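Yimyam

Yimyam is an advertising and brand experience agency that designs live events, retail installations and product demonstrations for makers of household goods. It was founded by Kamonchanok Sangkhawat and Kamran Malik, who had worked together in the events department of the media buyer Univmont. The agency has operated as a unit of the marketing group Tinport since its third year.

History

Sangkhawat and Malik set up the agency with one client, the furniture retailer Drarnton, and a staff of three. Early work consisted mainly of in-store displays and printed shelf material. Malik handled accounts and contracts, while Sangkhawat directed design.

Tinport bought a minority share first and the remainder later, after the Drarnton contract had been renewed. The terms were not published. Under the sale agreement the agency kept its name, its office lease and the right to turn down work referred by other Tinport units. Malik left in August of the following year, and his duties passed to Honeylyn Ocampo, previously head of production.
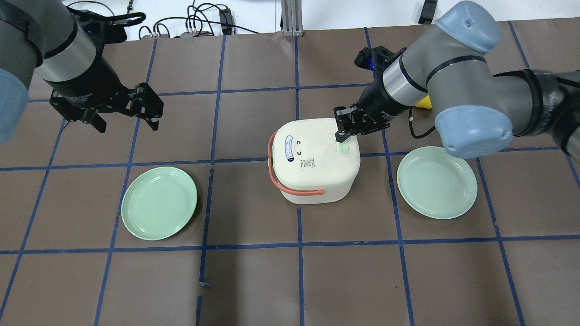
Rice cooker and two plates on a taped work surface.

Services

The agency divides its work into event design, retail and demonstration. Event design covers trade show stands and press launches. Retail covers window displays and short-term shops, normally open for 30 days or less. Demonstration covers scripts, table layouts and presenter training for appliances and kitchenware.

Fees are charged per project. A retainer is offered to clients that book more than 200 demonstration days in a year – a threshold carried over from the first Drarnton contract. Media buying is not offered and is passed to Univmont or to a buyer chosen by the client.

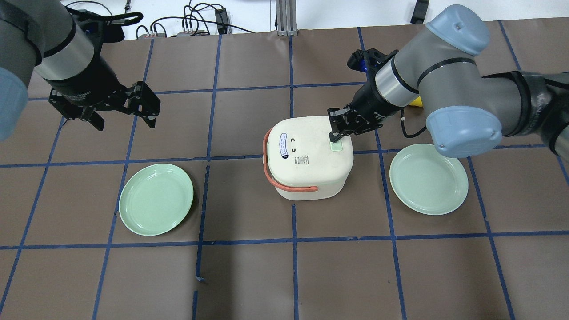
Cream-white rice cooker with an orange-red handle.

Organization

Creative work is led by Trinh Đồng, who joined from a packaging studio. Pongsak Khamphan is head of strategy and also manages measurement, including visitor counts and follow-up surveys. Both report to Ocampo, who in turn reports to the Tinport board. Sangkhawat holds an advisory post with no daily duties.

Production staff are hired by project and are not included in the agency's published headcount. Storage and transport are shared with 2 other Tinport units.

See also

Experiential marketing
Point-of-sale display
Trade show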